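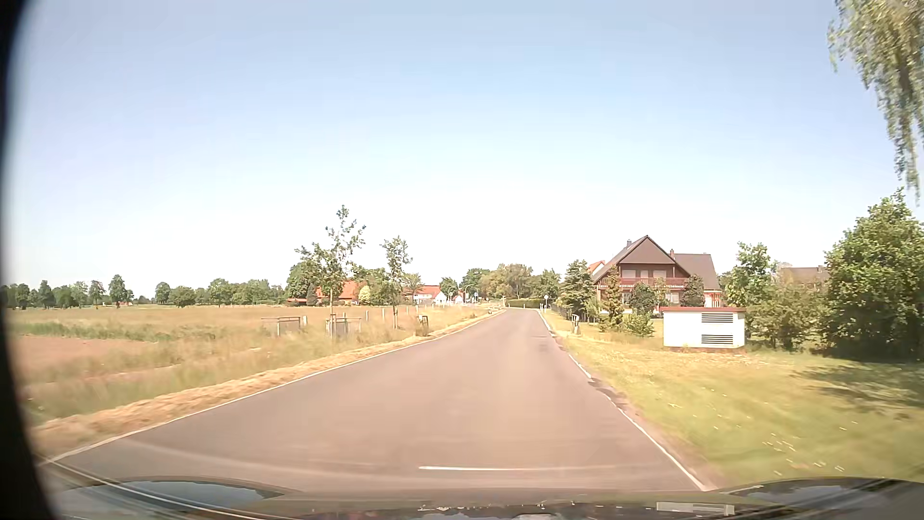
Lists > Private Wealth Discussion > Archive > February > Re: Vuvham ranking of wealthy cities

This archive uses cookies to remember your reading settings. By continuing you accept them.

Subject: Re: Vuvham ranking of wealthy cities

I read the whole thing last night, including the notes in the back, and I'm less impressed than you are. My comments are under the parts they go with.

> The new Vuvham report has us in 6th place for resident millionaires,
> up from nowhere the last time they did one. I think this is the
> strongest outside evidence we've had that the area is turning a
> corner.

"Up from nowhere" is doing a lot of work there. The last edition only covered cities in the capital region. We weren't on the list because we weren't in the survey. You can't climb a ladder you weren't standing on, and the report itself never says we rose. That came from the press release, which the local business pages then copied out more or less word for word.

> They count 381 people with investable assets over the threshold.

Do they? Look at the method note again. They didn't count anybody. They took property sales above a certain price, matched those against company director filings, and ran the result through a model they don't publish. What comes out is an estimate, and an estimate that ends in a 1 should make you suspicious. No range is given. I'd like to know if the true figure could be half that, or double, and the report gives me no way to tell.

There is also the question of who lives here. A director who registers a holding company at a Burkach address because the filing fees are lower is not a resident. Sakalauskas has an entire office building of those. I used to pick up mail from one of its suites and I never saw a light on in the hallway.

> Gruvolura comes in below us, which will surprise a few people.

It surprised me too, until I saw that home equity is left out for Gruvolura and left in for us. The footnote says the land registry there wouldn't release the data in time. Fine, that happens, but then don't put the two cities in the same table. Add the houses back in and I'd bet they pass us comfortably. I can't prove that, and neither can Vuvham prove the opposite.

> Growth in the wealthy population over the period was 90 percent.

From what base? If they had no survey here before, the starting figure was also modeled, backward, from the same property sales. House prices went up everywhere in those years. Somebody who bought a big place and then sat in it doing nothing would cross the line on paper without having one extra dollar to spend or invest. I know at least two households like that and neither of them is shopping for a private banker.

> I'd suggest we use the ranking in the opening section of the
> prospectus. It would help with the investors who keep asking about
> local demand.

I'd rather we didn't. If an investor asks where the number came from, we'd have to say "a firm that sells advice to private banks," and the next question will be whether those banks paid for the report. I looked for a funding statement and couldn't find one. Maybe there's an innocent answer. I've written to them to ask and have had an automatic reply so far.

If we need something on local demand, the deposit figures from the regional banks are dull but they're audited, and they're broken down by district. They show modest growth, nothing like 90 percent. I can put together a page on them before the next draft goes out. The top 100 table can go in an appendix if people really want it, with the Gruvolura footnote printed at a size a person can read.

Does anyone on the list have the earlier edition as a full file? I only have the summary, and I'd like to check whether the threshold was the same.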